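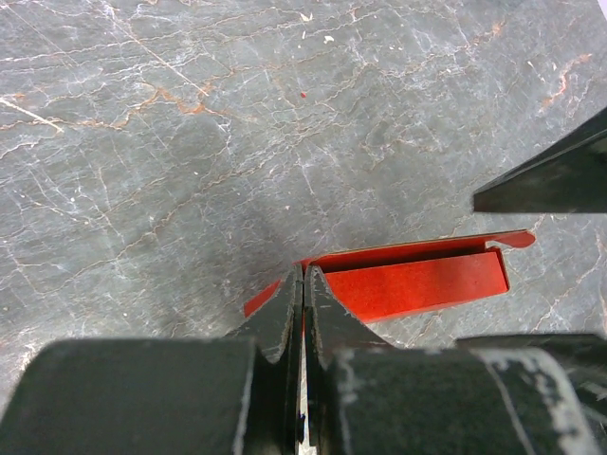
The River Map

Jummai Tijani could find a river in anything. She found them in cracked paint, in bus windows, in the skin on top of a pudding. So when the Brirnville library put up a notice for its winter map contest (any place, real or not, as long as you could fold it), she ran the whole way home with her coat open and her boots unlaced and told her grandfather she was going to win.

"Win what?" said Cyprian Walczak, who was peeling a potato.

"I don't know! It didn't say!"

He thought that was a wonderful reason to enter a contest, and put down the potato.

They started that night. Jummai taped four sheets of paper together and drew the coast first, a big wild coast with so many inlets that she wore her pencil down to a stub. Then came the rivers. The longest one she named the Gough, after a sound her grandfather made when he sat down, and it went looping from the mountains to the sea with 31 bends in it. She knew because she had named every bend. There was Elbow Bend and Second Elbow, and Soup Bend, and the Bend Where Eskil Fell In.

"Who's Eskil?" Cyprian asked.

"He's the ferryman. Eskil Åberg. He's 92 and he can't swim."

"A ferryman who can't swim!" Her grandfather was delighted. "Then how did he get out?"

Jummai hadn't thought of that. She chewed the pencil. It was past her bedtime by then and the window had gone black, and the whole kitchen smelled of onions, and she was so happy she could hardly sit on the chair.

"Somebody on the other bank threw him a rope," she said. "Lovisa Sandberg. She lives in Nustdale, right here, and she'd been waiting for the ferry all morning because she had a cheese to deliver."

So they had to put in Nustdale, and a road for the cheese, and then a town for the cheese to go to. That was Senitz, up in the hills, where it rained so much that the people had 17 words for puddle. Cyprian wanted to know all of them. They got as far as six, laughing so hard that the neighbor knocked on the wall.

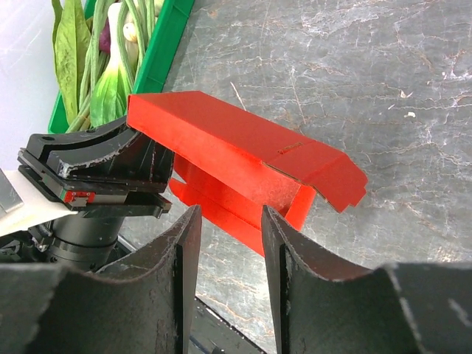
By the end of the week the map wouldn't fit on the table anymore, so they moved it to the floor and crawled around it in their socks. Cyprian did the forests, because he had patience for small trees. Jummai did the weather. She drew a storm over Senitz and then felt sorry and drew a sunny patch beside it, just big enough for a school playground.

She carried it to the library folded under her coat. Tyra Viklund, at the front desk, cleared away the date stamp and the pens and opened it out, one fold, then another, then another, until it hung off both ends.

"Oh, my," she said. "Where do I start?"

"Anywhere!" said Jummai. "But if you take the ferry, hold on at Soup Bend."

Tyra put her finger on the coast and began to go upriver, very slowly, reading every name out loud. A boy came over to listen, and then his mother. Cyprian had taken a chair by the radiator and sat down in it with a long, contented gough.

"That's the river!" said Jummai, and everybody looked around at him, and Tyra kept her finger on Elbow Bend so she wouldn't lose her place.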